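Attribution notes, May 2020

Spent most of the day on the Srour account, trying to reconcile the click counts in the ad server with the sessions in their own analytics. 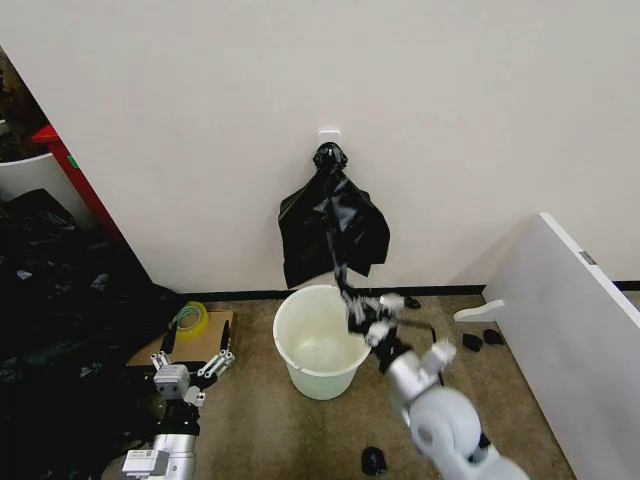

The gap is 709 clicks over the first flight. Part of it is the redirect. The Ranetti tag fires on page load, and anyone who closes the tab before the consent banner resolves is never recorded as a session. I moved the tag ahead of the banner script on the staging copy and will compare after a full day of traffic. Consent mode has to stay as is; Daryna Kobzar was clear on that and I agree with her.

The rest is the conversion window. Srour reports on a 10 day click window and the platform default is longer, so late sales show up on our side and never on theirs. I changed our export to match. The old reports stay as they were, with a note in the header.

Call with Elie Rizk after lunch. He wants to put the whole display budget into paid social because the cost per click is lower. I said cost per click is the wrong column. On the Bomerlow campaign the cheap placements brought in visits with a median duration of 2 seconds, mostly in-app taps, and no newsletter signups. He asked for a holdout test. Fine by me. We settled on splitting by region, with 200 postal codes dark for paid social and everything else running normally. Search stays on in both groups.

Open items: Billard still has the old pixel on the checkout page, so every purchase there is counted twice. Sent the corrected snippet again. Frequency cap on the retargeting list is set per device and should be per user. Naming convention for the July campaigns not agreed yet, Elie prefers region first, I prefer channel first because the pivot tables sort properly that way.

Invoice for the tag audit not sent. Tomorrow.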